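July
Course staff, Introduction to Food Preparation, Lakcombe

Handout 4: Dilution, ratios and drink concentrates

A concentrate is a liquid or powder made stronger than it will be served. Makers remove water to save on shipping and storage, and the person serving the drink puts the water back. The arithmetic is simple but it is a common place to lose marks on the practical, so work through these notes before Thursday.

Two ways of writing a ratio

Labels and recipes do not agree on how to state strength. "1 to 4" usually means one part concentrate plus four parts water, which makes five parts of drink. "1 in 5" means one part concentrate in a total of five parts. These are the same drink. Trouble starts when a student reads "1 to 4" as "1 in 4" and adds only three parts water. The drink comes out too sweet and the batch runs short.

In this course we write parts plus parts, as in 1 + 4. If a label says it another way, convert it first and write the conversion on your worksheet.

Working out a batch

Add the parts to get the total. Divide the batch size by the total parts. The result is the size of one part.

Worked problem. You need 11 liters of drink at 1 + 9. The total is ten parts, so one part is 1.1 liters. Measure 1.1 liters of concentrate and 9.9 liters of water. Check by adding: 1.1 + 9.9 = 11.

Second problem. You have 163 milliliters of syrup left and the label says 1 + 6. The water needed is 6 x 163, or 978 milliliters. The finished drink is 163 + 978, or 1,141 milliliters. Students often give the water figure as the answer to this one. Read the question again — it asks for the finished drink.

Powders

Powders are measured by weight and the ratio is given as grams per liter of water. Scoops are not accurate enough for graded work. Powder packs down in the tub, and a scoop from the bottom can hold a good deal more than a scoop from the top. Weigh it.

Stir powder into a small amount of water first, then add the rest. Citric acid and sugar dissolve well in cold water. Fruit solids and thickeners do not dissolve fully and will leave the drink cloudy. Cloudiness alone is not a fault. Lumps and a layer of grit at the bottom are.

Serving and headspace

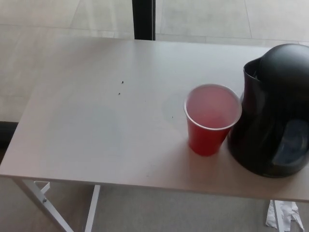

Fig. 1. Cup filled nearly to the top; black pitcher on the same table.

Headspace is the gap between the liquid and the rim. When you plan portions, use the fill volume and never the full capacity of the cup. Our serving sheet uses a fill of 157 milliliters for the tasting cups. Ice also takes up room, so decide on ice before you work out the batch. Melting ice adds water, and a drink that will be served over ice is often mixed a little stronger to allow for it.

Color is a poor guide to strength. The walls of a colored cup change how the drink looks, and so does the light in the room. Compare samples in clear glasses against white paper.

To hand in

1. A batch uses 697 milliliters of concentrate at 1 + 4. Find the water and the total.
2. How many full 157 milliliter portions does that total give? How much is left over?
3. Rewrite 1 in 8 in the form used in this course.

Show all steps. Units must be written on every line.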